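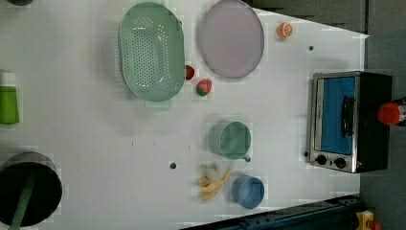
Notebook, Poltport kitchen bench, 23/07/2020

Working on reset drift again. The question is how far the layout can wander between resets before the Stedolier policy starts to lose grasps, and whether the overhead view alone is enough to measure the wander. I kept the usual play kitchen set, with the mint colander and the lavender plate as the two big anchors and the strawberries in the gap between them. The small dark holes in the tabletop are my fiducials. They never move, so every object position gets written as an offset from the nearest hole.

Total so far is 837 episodes, of which 108 are from the new reset protocol. The rest are the old "put it back by eye" resets and should not be mixed in when we fit anything.

Protocol as it stands:
Arm to home. Overlay last reference at half opacity. Nudge objects until outlines match. Save new reference only if the overlay was skipped. 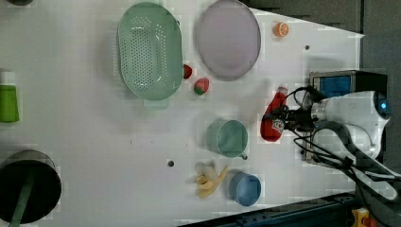
The squeeze bottle is still the worst object. Success on the bottle falls off much sooner with drift than success on either cup. My guess is that the policy has learned the approach angle from the label side and doesn't correct once the bottle is turned. I tried the Astex tracker on it with default settings and lost the track whenever the wrist came over the top. Raising the confidence cutoff made it worse. Left it at default.

Offsets for the plate and the colander hardly change from one reset to the next. Most of the drift is in the small stuff: strawberries, orange slice, banana. That fits with people lining up the big outlines first and then stopping.

Occlusion is the other thing. With the arm reaching across the middle, the overhead view loses most of the center of the table, and the tracker fills the gap with the last known position. It does not flag this. For the fit I'm now dropping any frame where the arm mask covers more than 40 percent of the tabletop.
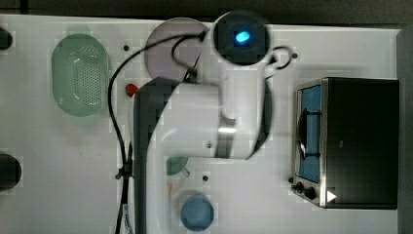

Result for today

Fit on the new protocol episodes only. Grasp success is flat up to 9 mm of mean offset and then drops fairly fast. Fit on everything gives a smooth slope with no flat part, and I think that is just the sloppy labels in the old set. Plots are in the Valdovinos folder under drift_v2. Don't use v1, the axes are swapped.

Not sure about the flat part yet. Small offsets are overrepresented, and the orange slice pulls the mean up in several runs. Need to redo it per object. 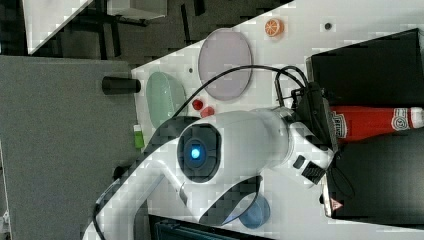

Side question from the group meeting was whether cable drag on the wrist could be moving things during a run. Checked the joint torques on the long reaches and saw no bump that would match a contact. It could still be brushing something light, so I'll compare object offsets before and after a set of empty-gripper moves.

To do:
Per-object fit, bottle first.
Empty-gripper moves, same start layout every time.
Ask for the October slot on the second arm so we can repeat on a different bench.
Rename the old reset episodes so they stop getting picked up by the loader.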